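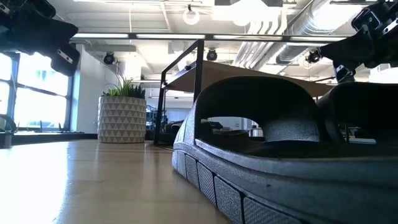 **Culden cell, maintenance and set-up report**
To: Brurkska programme office
From: Junhao Lu
Date: 25/02/2025

## Work done since the January report

The two-arm cell was taken out of service for gripper maintenance. Both grippers were removed, cleaned and refitted. The left finger screws had backed out slightly and were reset with thread lock. On the right gripper the bracket was realigned after Gaétan McIntyre found play at the mounting plate.

Joint zeros were checked on both arms. The left wrist was out of tolerance and was corrected in the controller. The old offsets are saved with the cell log.

The table-level camera was recalibrated with the blinds open and again with them closed. Glare on the wood tabletop still upsets the edge detection in strong daylight. Exposure is now fixed, which helps with dark items such as the slide sandals but does not cure the fault.

## Test runs

The shelf placement task was repeated 200 times after the refit. Grip force was held at 45 per cent for the sandal straps. A higher setting bent the strap and shifted the release point.

## Open items

- Finger pads: a replacement set is on order from Gauthier. The present pads are worn at the tips.
- Cable on the right arm: chafing near the wrist. Sleeved for now, to be rerouted.
- Pevari controller update: on hold until the pads are fitted, so that the two changes can be tested apart.

No change to the budget is requested. The next gripper inspection is set for 100 running hours from the refit.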